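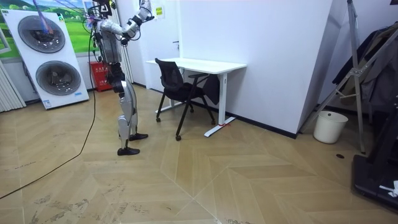

Notes on finishing a 48-book thriller series
19 January, as in January 19, 2018 – by the author of this thread
2 min read

1/ I have now read all 48 of the Kong novels. Kong is a salvage diver with a bad knee and a worse temper. By book nine the knee has changed legs.

2/ The first one, Rivach, is still the best. A sunken ferry, a missing ledger, a harbour town where everyone lies about the weather. I read it in May with a cold and have never been happier.

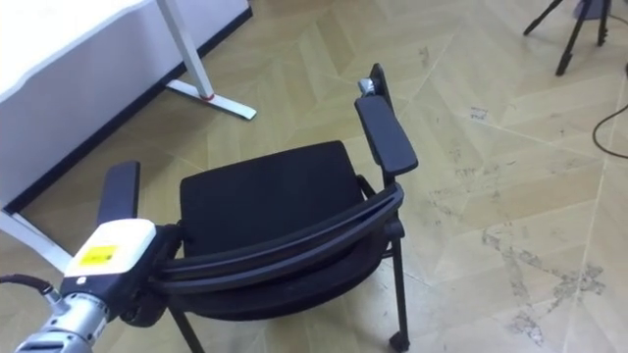
3/ The Ukach books (12 to 17) are where the explosions come in. The submarine in book 14 is blown up twice. It surfaces again in 16, looking well.

4/ My second-hand copy of Punbridge cost 91p and has a bus ticket at page 200. I respect whoever got off there.
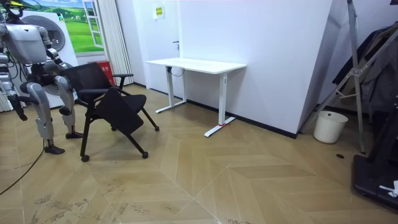 It's the one set inland, you see, and a diver has very little to do inland. He looks at a canal for a chapter. He gets angry with a lock.

5/ Every cover says "the most dangerous dive of his life". I'd have thought that by the thirties he might try snooker.

6/ People ask where to begin. Rivach, then 12, then whichever one the charity shop has. You will not be lost. Kong explains his whole past to a barman in chapter two of every book.

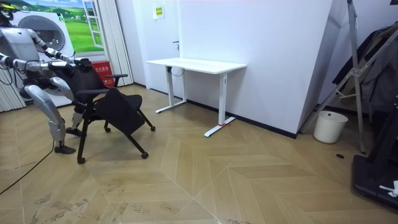 Chair and robot, indoors.

7/ Book 49 is out in May. The blurb promises he is retiring – he also retired in 22, 31 and 40. I've ordered the hardback.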